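Printed fingers for round parts - inside grip or outside grip?
Forum: Grippers and End Effectors
4 replies shown first, oldest to newest

sorcha_aitken
Original poster

I'm comparing two ways of picking up tape rolls with a small arm and a two-finger gripper, and I'd like opinions before I print another set of fingers. The job is simple. Rolls of electrical tape lie flat in a white plastic tray and the arm has to take one out and put it down on the mat. The controller is a Minberg board and the software is our own.

The fingers are pointed wedges, black, one mirrored to the other. I started with the outside grip: open wide, come down over the roll, close on the wound tape. My trouble is the approach. With the fingers open far enough to clear the roll, the tips can land on a neighbor or on the tray wall.

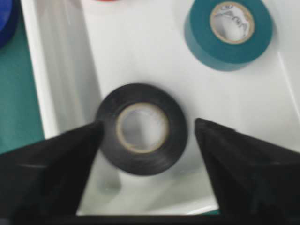 I tried setting the open width per roll, and it helped a bit, but the angled faces still want to push a roll up or down as they close. The force limit is at 80 on the controller's scale. Going higher made the tape slip out sooner.

Has anyone used this finger shape for round parts, or should I go straight to flat pads?

peduston_dan
Reply 1

Flat pads. A wedge touches a cylinder along a very short line, so you get almost no holding area. We run Peduston parallel jaws with rubber pads on jars and they are fine at low force.

You should also sort out the tray before you blame the fingers. If parts can sit against the wall, any outside grip will fail there. Shim the wall or tilt the tray so everything collects in one spot.

sorcha_aitken
Reply 2

I can't tilt the tray, the layout is supposed to stay random. Rolls end up against the side wall or touching each other, and I want the arm to deal with it. Empty cores get thrown in with the full rolls too, so the outside diameter isn't something I can fix in the code.
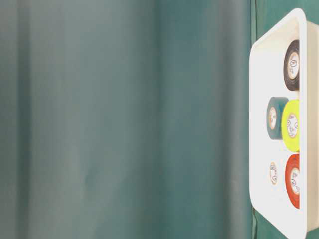

For the side view I use a fixed camera at a steep angle. It squashes the rolls into narrow ovals, so I don't trust it for centers, only for checking whether a pick went wrong. The wrist camera does the locating.

mirex_owner
Reply 3

I disagree with Dan. Pads are good if the outside is free, and you just said it often isn't. You have a hole in every part. Use it.

Put the closed tips into the core and open them. Pointed fingers are better than pads for this because they fit the hole easily. I did the same thing with cable spools on a Mirex arm. Drop the force, cardboard will crush if you lean on it.

peduston_dan
Reply 4

And what happens when the core is loose in the roll? You lift the cardboard and leave the tape behind. An inside grip on a cardboard ring also lets the part swing. I wouldn't put it on anything that has to be placed accurately.

sorcha_aitken
Reply 5

I wrote an inside grip routine and ran it this afternoon. Same fingers, same arm, no new prints. Approach closed, go down into the core, open until the force rises, lift.

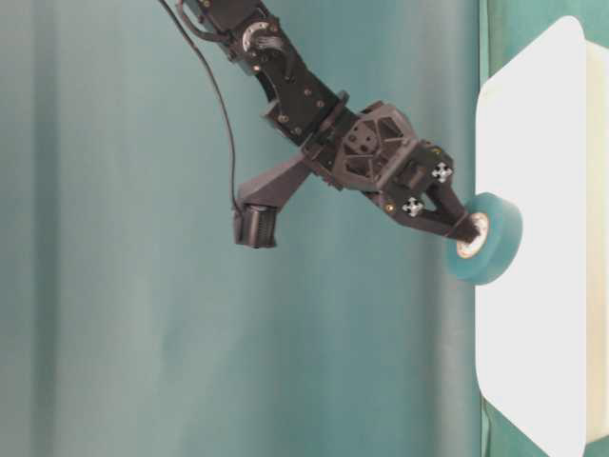

The lift height is set to 80 mm for now. I dropped the opening speed as well, to 400 on the controller scale, and left it there for all the colors so the runs can be compared.

Dan has a point about swing. The roll can tilt on the fingertips, and I don't have a good number for how much. My guess is that it comes from the tips holding only two places on the ring. I haven't had a core pull out, but these are new rolls and I haven't tried old ones.

raju_bench
Reply 6

Three contact points would stop the tilt. The Raju three-jaw is what I'd use, but that means a new wrist mount and you may not want that.

Where is your camera mounted? If it's on the wrist bracket and looks down at an angle, your center estimate will shift with height. Calibrate at the height where you start the descent. I spent 2 evenings chasing an offset that was only that.

sorcha_aitken
Reply 7

It's on a bracket off the wrist, and yes, I calibrated too high. I'll redo it at the start height. No three-jaw for now, the point is to see how far two fingers can go.

mirex_owner
Reply 8

Before you order anything, add some friction. Bare printed plastic on cardboard is slippery. Wrap the fingers in whatever you have and see if it changes the result. Keep the wrap off the tips though, or you lose the clearance in the hole.

sorcha_aitken
Reply 9

I have plenty of tape. There's a teal band on each finger now, over the wide lower part, with the tips bare. It won't do anything for the inside grip, where only the tips go in, but I want a second try at the outside grip with it. The surface has wrinkles, so I don't expect it to be even. Order of work from here:

1. Redo the wrist camera calibration at the start height.

2. Check that the closed tips still meet with the tape on and that the camera view of them is clear. 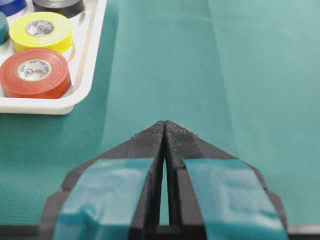

3. Run the outside grip again at force 80, only on rolls with free space on both sides.

4. Run the inside grip on the same rolls and the same positions.

5. Repeat both with rolls against the wall.

peduston_dan
Reply 10

Glossy tape is a poor friction surface. Self-fusing silicone would be better, or a strip of inner tube. I still think you'll end up with pads.

On step 3, log the failures by position and color. If one color slips more than the others it may just be a narrower roll.

mirex_owner
Reply 11

Do step 5 first. It's the case that decides it. If the outside grip can't get in at the wall, the other numbers don't matter much for a random tray.

sorcha_aitken
Reply 12

Fair. I'll move the wall runs up and post the table when I have 3 full passes for each grip. I'll look for some silicone tape in the meantime.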